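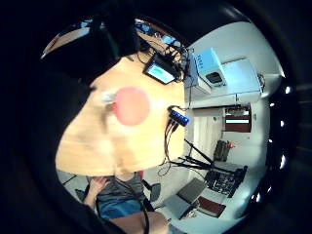 Where should the cables on a small workbench go? Off the top wherever possible, down one side, with a single support point just under the rim so that no connector carries the weight of its own cord.

I have rearranged my bench four times since moving into this room and have settled on the rule above. What follows is the current layout and the reasoning, mostly so I can put it back together after the next move.

The bench is a plain wooden table. A USB hub sits at the right edge, low, with its leads hanging down the side to the floor. I had the hub on the surface for most of a year. It slid. Every time a stiff cable was plugged in, the hub rotated to face some other direction, and I would end up holding it with one hand and plugging in with the other. At the rim it stays put, and the lead lengths became predictable.

Length is the part I got wrong first. I bought a bag of cables from Grundunon in one size because they were cheap. Most were far too long for the bench, and the excess ended up in a heap at the back. Some of that heap still exists. The far edge is where I park anything with a screen, and a screen wants power, so the black cables collect there and loop over the edge. I have tried the following on them:

Adhesive clips. These held for roughly 15 days on oiled wood, then dropped off one by one. On painted metal they are fine.

Hook-and-loop ties from Stustomeck, sold in a roll. Good. Cut them longer than seems necessary. A tie that closes with only a short overlap opens again when the bundle is moved.

A rigid tray under the back edge. I removed it after a month. It holds cables well but every change means lying on the floor.

The ties won. I use one per cable where it leaves the bench and leave the remainder alone. Bundling everything into one thick trunk looks better for a while, then one cable has to be swapped and the whole trunk comes apart.

Boxes with flat fronts go at the far corner on the right, backed up to one another. They are the things I reach for least. The middle of the table is kept for work, or that is the intention. I set myself a limit of 40 cm of clear depth from the front edge and check it in the evening, when I put tools away.

Labels: I wrap a strip of paper tape at both ends of each cable, with the same number on each. Printed labels from the Mohmand machine were sharper, but the adhesive left residue on rubber jackets.

Still to do: shorten the two longest leads, and find a better spot for the spare power supply. Trivent sells a bracket that might fit under the rim next to the hub. I need to measure the thickness of the tabletop before ordering.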